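Category: Home Stuff, Explained
By the Lis Kids Desk, November

Does a jewelry box really keep jewelry safe?

People say a jewelry box protects your things. Should you believe it? A box is just a box. A thief could carry it off in 2 seconds. So what is it good for?

Mostly, it stops small things from getting lost or tangled. Think about a ring. It is tiny, it rolls, and it hides under bigger stuff. On a table shared with snacks and bottles, it doesn't stand much of a chance.

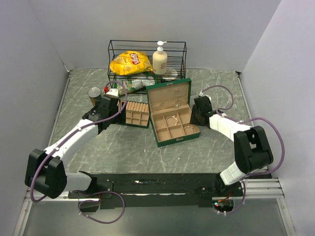
A small green tray with padded rolls for rings, near a rack holding chips and a pump bottle.

The padded rolls squeeze a ring gently so it stays put. That part works, and you can test it. Push a ring into the slot between two rolled-up socks and tip them sideways. Did it fall out?

Now for the little square spaces. Some ads make it sound as if more spaces are always better. We doubt it. If you own 9 beads and one bracelet, you don't need 100 compartments — you need a few that you will use.
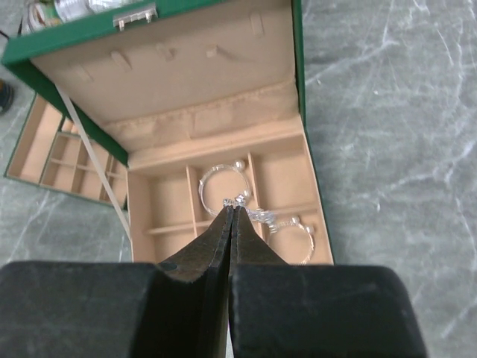
A pocket in the lid sounds clever too, and it can be handy for a thin chain. But soft pockets can let a chain bunch up, so fasten the clasp before you put it away. And a soft lining may help prevent scratches, but it can't do much if you pile everything in one heap.

Try sorting your own things in an egg carton first. If you stop using it after 20 days, you may not need a fancy box at all.

Last updated: November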